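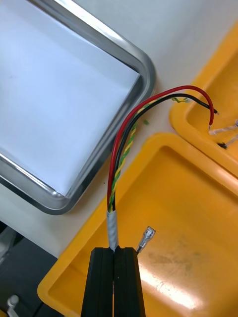

Talk notes – wire sorting arm, shared workshop build. 20 min slot, leave 5 for questions. Laptop on charger this time.

START
Hi, who I am, which bench is mine (back wall, next to the drill press). Ask for hands: who has ever spent an evening sorting cable offcuts? Wait for the groan.

Why I did it. We make wiring looms for the Prurberg carts. Lots of short cable, lots of crimping, everything ends up in one pile. Wanted an arm that picks up a cable end, holds it still and puts it in the right tray. That's all. It does not crimp. Say this twice, people always ask.

THE ARM
Skutico kit, second hand. Came with 2 dead servos, replaced both. Controller is the Drikesum board – skip the long story about the firmware unless somebody asks.
Total spend $539. That's with the servos and without the power supply, which I already had. Don't get dragged into a price argument.

Gripper. Two flat fingers, matte black. First set I printed were too slick, cable rolled right out. Sanded the faces, bit better. Then changed the closing speed, much better. Should of done that first.

Camera is down at the wrist. Tried it on a post over the bench for a month, the arm blocked its own view every time it reached in. Moved it. Lost a weekend to re-calibrating, worth it.

CABLES ARE HORRIBLE
Slow down here, main part of the talk.
– A cable doesn't stay the shape you left it. Pick up one end and the other end goes wherever it wants.
– Loose wires fan out. Red goes one way, black another, and the green and yellow twisted pair has its own plans.
– Fix: band of gray tape around the end, gripper closes on the tape and not on bare wires. Dumbest fix in the project, biggest gain.
– Stripped ends catch on tray rims. Come in higher, then lower. Added a lift step, costs 2 seconds a pick.

TRAYS
Yellow plastic for parts, steel with paper in the bottom for anything small that I want to see. Steel throws glare, paper kills most of it. Yellow ones glare too under the bench lamp, haven't solved that, suggestions welcome.
Crimp terminals: shiny and little, spade type. Camera loses them when the light is wrong. Moved lamp to the left, then it lost different ones. Get the laugh, move on.

NUMBERS
50 cables in the last test batch, same length, all taped. 174 picks logged since the new fingers went on. Spreadsheet is on the workshop drive, failures are in the red column. Be straight about those – most are drops at the lift step, a few are me leaving snips of insulation on the bench.

DEMO
If the arm homes OK, run three picks. If not, say so and go to the log, don't stand there poking at it like in December.
E-stop is on the RIGHT. Keep coffee off the table.

NEXT
Softer finger pads. Wannasri gripper plans look good, free to download, need a longer screw than I've got.
Sort by wire color, maybe. Needs better light frist.
A tray holder so the trays stop creeping across the table.

QUESTIONS THEY'LL ASK
Can it crimp – no.
Can I borrow it – yes, sign the sheet, put the trays back.
Is it faster than doing it by hand – no, but I can go do something else. Stay within reach of the stop button though, shop rule.

Thanks, parts list is taped to the bench. Take a photo, leave the list.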